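Home | Contents | Chapters | Glossary | Index

Chapter 8
Setting the Table: Linens, Flatware, and Service

8 min read

Most guests form an opinion of a dining room before they taste anything. They sit down, move the napkin, pick up a fork, and look at the glass. This chapter covers the work that goes into those first few minutes. It is mostly done out of sight, and in many operations it is done by the newest people on staff.

By the end of the chapter you should be able to estimate linen needs for a room, sort and store flatware, and lay a basic cover for lunch or dinner. Formal banquet service is treated separately in Part 4.

Linens

Cloth napkins are sold by size, fiber, and weight. Cotton absorbs well but wrinkles and fades. Polyester keeps its color and shape but is slow to take up a spill. Blends fall between the two, and they are what most mid-priced restaurants buy or rent. Dark colors hide wine and sauce stains but show lint.
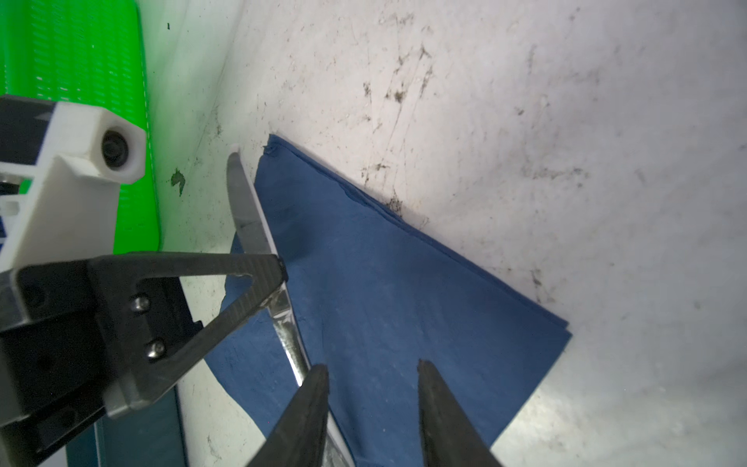
Figure 8.1 A dark blue cloth napkin, folded.

A simple flat fold is enough for everyday service. It is quick to learn, it stacks, and it handles the cloth less than a standing fold does. Pull any napkin with a frayed edge or a set-in stain when you fold, and keep a separate bin for these — many can be cut down for kitchen use.

Linen is counted in par stock, meaning the number of pieces needed to get through one full cycle of use and laundering. Beverley Oakley, who managed the dining room at the Halliday for many years, kept 2,408 napkins in rotation there and recorded every piece sent out and returned. Her ledger is reproduced at the end of the chapter and is used in the review problems.

Flatware

Flatware is graded by the metal and by the thickness of the piece. Stainless steel is the standard for daily use. Silver plate looks richer but needs regular polishing and replating. Weight matters to guests more than pattern does, and a thin fork that bends under light pressure will be noticed.

Teaspoons go missing more often than any other piece. They are small, they leave the table on saucers, and they are scraped into the trash with food waste.

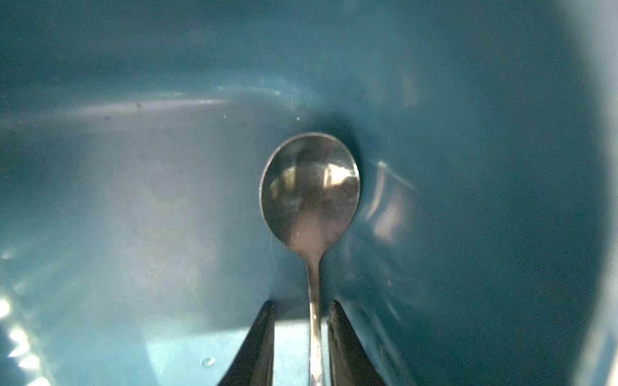
For this reason, order teaspoons at a higher ratio than forks or knives. A common starting point is 4 teaspoons per seat, against 2 dinner knives. Adjust the numbers after the first inventory — a coffee shop and a steakhouse will end up far apart.

Key terms: par stock, cover, flat fold, silver plate

Shares 4 | Comments 2

Previous | Next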